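Werkstattbuch, Dezember: Regeln fürs Einpacken auf weichem Untergrund
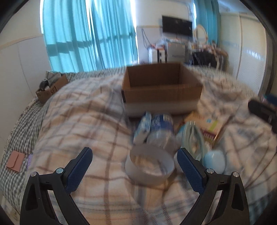 Lesezeit: 2 Min.

So, bevor ich es wieder vergesse (und bevor die nächste Runde mit Drerora losgeht), schreibe ich mal auf, was wir uns beim Handgreifer angewöhnen sollten. Bei den Aufnahmen auf dem Bett mit der Karodecke und dem offenen Karton ist mir klar geworden, wie viel wir bisher nach Gefühl machen. Auf dem Tisch geht das, auf einer Decke nicht!

Erstens: Backen weit auf, bevor man an den Gegenstand rangeht. Ich hatte mir angewöhnt, halb offen anzufahren, das spart ein bisschen Zeit und sieht hinterher furchtbar aus. Gerade bei so einem durchsichtigen, weißlichen Ring will ich beide Backen frei sehen. Und zwar bevor ich zumache, nicht währenddessen.

Zweitens: Tempo raus. Ich bin immer noch zu hastig, das Deckenmuster verwischt mir ständig. Vorschlag: vor jedem Griff einmal kurz stillhalten, bis 20 zählen muss man dafür wirklich nicht, ein Atemzug reicht.

Drittens, durchsichtiges Zeug. Klare Flasche oder Dose mit blauem Etikett direkt hinter dem Ring, dazu Tageslicht zwischen den Vorhängen – das glänzt halt. Ich würde solche Teile trotzdem drinlassen, aber in der Liste markieren. Boros hat dafür eine eigene Spalte, bei Bikness landet alles unter »Sonstiges«, das hilft keinem weiter.

Viertens: Zielkarton am Anfang leer, Öffnung nach oben, und dann nicht mehr verschieben. Wenn er in die Decke einsinkt, ist das in Ordnung, dann bleibt er eben so stehen. Geraderücken nur zwischen zwei Durchgängen.

Zum Stand: 2.455 Griffe in der Liste, davon 800 auf Stoff. 70 habe ich gestern Abend aussortiert, fast alle wegen Regel zwei (ja, überwiegend meine eigenen). Die Fila-Checkliste ist angepasst, Stillhalten steht jetzt ganz oben.

Offen ist noch, ob der Hintergrund aufgeräumt sein muss. Fernseher, Spiegel, Schrank, vollgestellte Ablagen, ich finde, das darf so bleiben, solange es beim Durchgang keiner umräumt. Wer das anders sieht, bitte direkt hier drunterschreiben! Und die Backen vor dem nächsten Mal abwischen, das kommt auch noch auf die Liste.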